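4.3. Pérdidas de seguimiento en la estación de alimentos

La tasa de demostraciones válidas que suele publicarse para las pinzas de mano merece más cautela de la que recibe. En nuestra serie Sutach se registraron 120 demostraciones de la tarea del sándwich, y en 45 de ellas la trayectoria reconstruida presentó al menos un salto incompatible con el movimiento de un brazo humano. El filtro automático de Detico solo rechazó ocho. Las demás habrían pasado al entrenamiento sin advertencia alguna, y una política que las imitara habría heredado desplazamientos bruscos junto a la mesa.

La explicación habitual atribuye estos saltos a la velocidad del operador. Los datos no la respaldan: varios de los peores casos corresponden a gestos lentos, con la pinza orientada hacia el fondo. Sospechamos más bien de la escasez de puntos de referencia estables cuando una tela oscura ocupa buena parte del campo visual (Figura 3), aunque reconocemos que no hemos aislado esta variable de la iluminación. 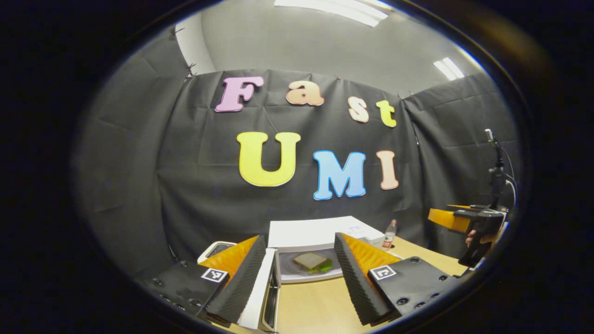 Figura 3. Estación de trabajo vista desde una de las pinzas. Los dos dedos llevan superficies de agarre negras y estriadas; detrás, el sándwich en su bandeja y la tela negra arrugada. A la derecha, una segunda pinza sostenida a mano.

Tampoco nos convence el argumento de que los marcadores de los dedos bastan para detectar el fallo. Esos marcadores permiten estimar la apertura de la pinza, pero nada dicen sobre su posición respecto de la mesa. En el episodio 1,002 del registro general, la apertura se midió sin anomalías mientras la altura estimada descendía por debajo del tablero. Reproducida en el brazo Hofstetter, esa trayectoria terminó en una parada por exceso de fuerza. Montecinos, que operaba el brazo, pulsó además el paro de emergencia; el registro no permite establecer cuál de las dos acciones intervino primero.

Grekthorpe, el protocolo de validación que seguimos, clasifica el incidente como leve. Discrepamos. La clasificación se basa en el daño observado, que fue nulo, y deja fuera la causa, que sigue presente en los datos. Hasta disponer de una comprobación geométrica independiente, hemos excluido las 45 demostraciones y suspendido la reproducción de trayectorias con personas dentro del alcance del brazo.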